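Verko wooden cutting board, small size: my review after one winter

Reviewed by Musyoka Koech
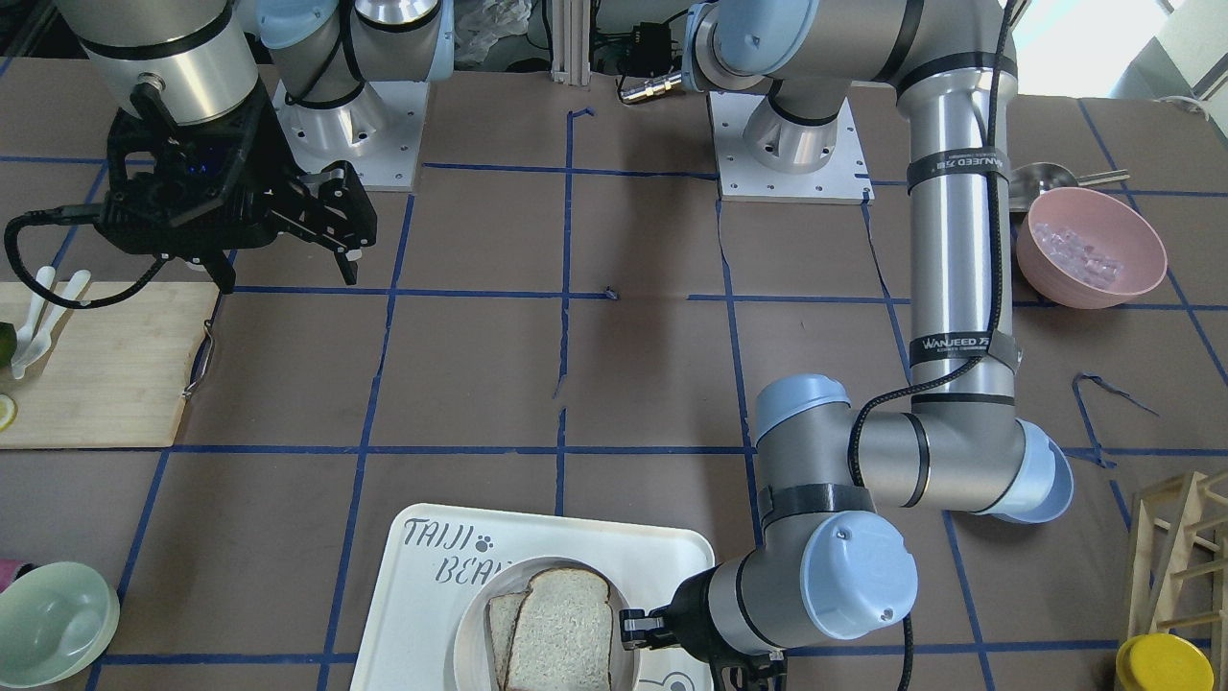
The board on the left, with sliced bread on a plate.

I bought the Verko board in December, because my old one had a crack and was holding crumbs in it. I paid 35 for it, a little more than I wanted, but my neighbour Senan Foley has the same one and he spoke well of it. I have now used it through the whole winter and I think I can give a fair opinion.

First the good points. The wood is light in colour and it has stayed so. I was afraid of stains from beetroot and from turmeric, and the beetroot left nothing. The turmeric left a yellow mark the size of a coin, but it became paler after several washings and now I must search for it. The surface is smooth and a bread knife does not jump on it. I mostly make sandwiches and cut fruit, so I cannot tell you how it is for meat. I keep meat on a separate board.

The size is good for a person who has not much place. I can put it beside the tray where I prepare breakfast and there is still room for a plate. For a big loaf it is too short, and the crumbs go over the end onto the table. If you bake your own bread, take the larger model.

Now the less good points. The board is light in weight, and on a smooth worktop it moves when you cut something hard, such as a pumpkin. I put a damp cloth under it. A board of this price should come with small rubber feet, in my opinion. Also the instructions say to oil it every month, but they do not say which oil. I wrote to the shop and after 8 days I got an answer: food-safe mineral oil, a thin coat, left overnight. I have done this three times. Without the oil the surface became a bit rough after washing, so I would not skip it.

It cannot go in the dishwasher. My brother-in-law put it in once, on the short programme, and one corner has lifted slightly since then. I do not blame Verko for this.

I compared it also with the Corrigan board, which costs 65 and which I borrowed for a fortnight. The Corrigan is heavier and does not move at all, but it is too heavy for me to wash comfortably in a small sink. For daily sandwiches I prefer the Verko.

I give it four stars from five. I have taken one star away for the missing feet and for the oil instructions.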